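휴머노이드용 그리퍼와 다지 핸드 비교 시험 절차: 얇고 구겨지는 물체 편

작성일: 2020년 7월 20일
분류: 엔드 이펙터 / 평가 절차

1. 범위

이 문서는 휴머노이드 팔에 장착하는 엔드 이펙터 후보를 같은 조건에서 비교하는 절차를 정리한 것이다. 대상 물체는 천, 비닐 포장, 플라스틱 통처럼 집안에 흔하고 형상이 일정하지 않은 것으로 한정한다. 강체 블록과 원기둥을 쓰는 기본 파지 시험은 이미 끝낸 것으로 가정한다.

비교 대상은 다음과 같다.

Wirnach: 다지 핸드, 손가락 관절별 위치 제어
Bumstead: 평행 그리퍼, 교체형 패드
Tlapale: 다지 핸드, 전류 제한 방식의 힘 제어

상위 제어기는 모두 Dikerberg를 사용한다. 제어기를 바꾸면 통신 지연과 궤적 보간 방식이 달라지므로 엔드 이펙터 비교 도중에는 펌웨어도 갱신하지 않는다.

2. 사전 준비

2.1 기구 점검

손목 플랜지의 볼트를 규정 토크로 조이고, 손가락을 완전히 편 상태와 완전히 쥔 상태에서 각각 영점을 확인한다. 다지 핸드는 장착 직후 5분간 무부하로 개폐를 반복한 뒤 영점을 다시 잡는다. 이 과정을 생략하면 첫 시행과 마지막 시행 사이에 손끝 위치가 어긋난다.

교체형 패드는 시험 묶음마다 알코올로 닦고 완전히 마른 뒤에 쓴다. 다지 핸드의 손끝도 동일하게 처리한다. 표면 상태가 다르면 마찰 차이인지 기구 차이인지 구분할 수 없다.

2.2 케이블

전원선과 통신선은 분리해서 배선한다. 머리 센서부에서 나오는 선은 위쪽으로 빼고, 바닥에 닿는 전원선은 발이 움직이는 영역 바깥으로 돌린다. 팔을 최대로 뻗은 자세에서 선이 당겨지지 않는지 손으로 확인한 다음 서보를 켠다. 선의 장력은 손목 힘 추정값에 그대로 섞여 들어간다.

2.3 카메라

머리 카메라와 고정 카메라를 함께 사용한다. 머리 카메라는 손과 물체의 접촉부를 보고, 고정 카메라는 전신 자세와 주변 가구와의 간격을 본다. 두 영상의 시각은 Dikerberg의 기준 시계에 맞춘다. 노출은 수동으로 고정한다. 흰 벽이나 흰 가전이 배경에 있으면 자동 노출이 검은 손가락을 어둡게 뭉개서 접촉 시점을 판정하기 어렵다.

3. 양팔 동시 작업

한 손은 단단한 용기를 유지하고, 다른 손은 변형되는 물체를 다룬다. 단일 팔 시험에서 차이가 없던 후보도 이 조건에서는 차이가 난다. 용기를 든 팔의 처짐을 몸통이 보상하는 동안 반대쪽 손끝의 목표 위치도 함께 흔들리기 때문이다.

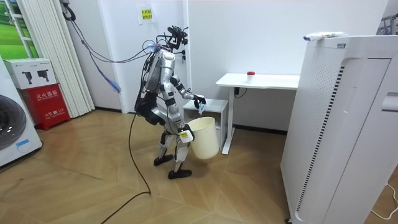
그림 1. 양팔 작업. 한 손은 휴지통 테두리를 잡고, 다른 손은 흰색 수납장 위에서 구겨진 천을 쥐고 있다.

진행 순서는 다음과 같다.

(1) 로봇을 수납장 앞에 세우고 양팔을 준비 자세로 보낸다.
(2) 용기 쪽 손을 테두리에 접근시켜 파지한다. 파지 폭은 테두리 두께가 아니라 손가락이 안쪽으로 들어가는 깊이를 기준으로 설정한다.
(3) 용기를 바닥에서 띄우고 자세가 안정될 때까지 대기한다. 대기 시간은 후보 간에 동일하게 둔다.
(4) 반대쪽 손으로 수납장 위의 천을 집는다.
(5) 천을 용기 위로 옮겨 놓는다.
(6) 용기를 내려놓고 양손을 준비 자세로 되돌린다.

한 묶음은 12회 시행으로 구성한다. 한 시행의 제한 시간은 120초이며, 초과하면 그 시점에서 실패로 기록하고 다음 시행으로 넘어간다. 시행 도중 천의 모양을 사람이 다듬지 않는다. 시작 전에 한 번 구겨서 정해진 위치에 떨어뜨리고, 그 상태를 초기 조건으로 삼는다.

(2)단계의 실패는 대부분 접근 각도에서 나온다. 테두리가 둥근 용기는 손바닥 면이 접선과 평행해야 한다. Bumstead는 이 조건에 민감하여 각도가 어긋나면 패드 모서리만 닿는다. Wirnach와 Tlapale은 손가락이 테두리를 감싸므로 허용 범위가 넓지만, 들어 올린 뒤 용기가 손 안에서 천천히 회전하는 경우가 있다. 회전이 발생하면 성공 여부와 별도로 비고란에 적는다.

(4)단계에서는 손끝이 수납장 윗면에 닿는 순간의 전류를 기록한다. 천이 얇아 윗면을 누르지 않고는 집기 어렵다. 위치 제어만 쓰는 경우 하강 목표를 윗면보다 약간 낮게 두되 전류 상한을 반드시 함께 설정한다. 상한 없이 하강 목표만 낮추면 손가락 말단 관절에 부하가 집중된다.

4. 비닐 포장 파지

비닐 포장은 천보다 까다롭다. 표면이 미끄럽고, 접힌 부분이 펴지면서 파지 도중 두께가 변한다. 내용물의 위치에 따라 무게중심도 이동한다. 반사도 문제가 된다. 구겨진 필름의 밝은 면은 깊이 값이 비는 경우가 많으므로 접근 위치를 깊이 영상만으로 정하지 않는다.

4.1 파지 자세

다지 핸드에서는 두 가지 자세를 비교한다.

자세 A: 손끝 집기. 위쪽 손가락만으로 필름의 가장자리를 집는다.
자세 B: 복합 파지. 위쪽 손가락으로 집고, 아래쪽 손가락과 손바닥으로 포장의 하부를 받친다.

자세 A는 빠르지만 손목이 회전할 때 포장이 늘어져 흔들린다. 자세 B는 하부를 감는 동작이 추가되는 대신 손목을 기울여도 포장의 방향이 유지된다. 물체를 카메라 앞에서 확인해야 하는 작업에는 자세 B를 기본값으로 둔다.

4.2 설정값

손가락의 닫힘 순서를 먼저 정한다. 아래쪽 손가락을 먼저 닫으면 필름이 위로 밀려 올라가 손끝이 빈 곳을 집는다. 위쪽 손가락을 먼저 닫고, 접촉이 검출된 뒤 아래쪽을 닫는다. 접촉 검출은 관절 전류의 변화량으로 판정한다. 절대값을 쓰면 손 자세에 따라 중력 성분이 달라져 오검출이 생긴다.

본 절차에서는 닫힘 목표값을 565로 통일하였다. 이 값은 Dikerberg의 내부 단위이며 각도로 환산하지 않고 그대로 기록한다. 후보마다 감속비가 달라 같은 값이라도 실제 손끝 간격은 다르다. 따라서 목표값과 함께 캘리퍼스로 잰 손끝 간격도 남긴다. 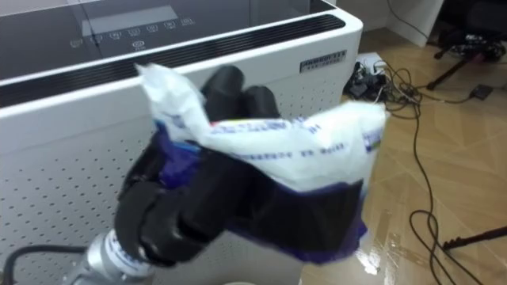 머리 카메라 영상을 검토할 때는 손끝과 필름의 상대 위치를 본다. 포장 전체가 움직였는지, 손가락 사이에서 필름만 미끄러졌는지를 구분해야 한다. 포장에 인쇄된 띠나 색 경계가 있으면 기준선으로 쓰기 좋다. 글자는 구김 때문에 프레임마다 모양이 바뀌므로 추적점으로 쓰지 않는다.

4.3 유지 시험

(1) 자세 B로 포장을 쥔다.
(2) 손목을 기울여 손끝이 위를 향하게 한다.
(3) 이 자세를 유지하며 관절 전류를 기록한다.
(4) 손목을 원위치로 돌린 뒤 포장을 놓는다.

Tlapale은 유지 구간에서 전류가 완만하게 내려갔고, 포장은 손 안에 남았다. 필름의 주름이 눌리면서 두께가 줄었을 때 손가락이 따라 닫힌 결과로 본다. Wirnach는 위치 제어이므로 주름이 눌린 만큼 파지력이 떨어졌다. 닫힘 목표를 한 단계 더 주면 해결되지만, 내용물이 부서지기 쉬운 경우에는 적용할 수 없다. Bumstead는 가장자리를 넓게 문 시행에서만 유지에 성공하였다.

5. 판정과 기록

시행마다 다음 항목을 남긴다.

파지 성공 여부
이송 중 낙하 여부
손 안에서의 회전 또는 미끄럼
최대 관절 전류
재시도 여부
양팔 작업의 경우 용기 쪽 손의 자세 변화

재시도 후 성공은 성공으로 합산하지 않고 별도 항목으로 둔다. 제어기의 재시도 로직이 좋으면 그리퍼의 약점이 가려진다.

6. 자주 발생하는 문제

손가락이 물체를 놓지 않는다: 필름이 관절 틈에 물렸을 가능성이 있다. 서보를 끄고 손으로 빼낸다. 열림 명령을 반복하면 필름이 더 깊이 말려 들어간다.

접촉이 너무 일찍 검출된다: 닫힘 속도를 낮추고 전류 필터의 차단 주파수를 확인한다. 가속 구간의 전류를 접촉으로 오인하는 경우가 가장 많다.

팔을 뻗으면 손끝 위치가 낮아진다: 엔드 이펙터 질량이 제어기에 반영되지 않았다. 후보를 교체할 때마다 질량과 무게중심을 다시 입력한다.

머리 카메라에서 손끝이 가려진다: 손목 롤을 바꾸어 엄지 쪽이 카메라를 향하게 한다. 카메라 위치를 옮기면 외부 파라미터를 다시 보정해야 하므로 손목 쪽에서 먼저 해결한다.

7. 선정 기준

천과 용기만 다루는 작업이라면 Bumstead로 충분하다. 제어가 단순하고 패드 교체가 쉽다. 비닐 포장이 포함되면 다지 핸드를 쓰고, 두 후보 중에서는 힘 제어가 되는 Tlapale을 우선한다. Wirnach는 손끝 위치의 반복성이 좋아 형상이 고정된 물체가 많은 작업에 배정한다.

패드 재질별 마찰 비교는 이 절차에 포함하지 않았다. 해당 시험을 추가할 때는 2.1의 세척 조건을 그대로 적용하고 묶음 번호를 새로 부여한다.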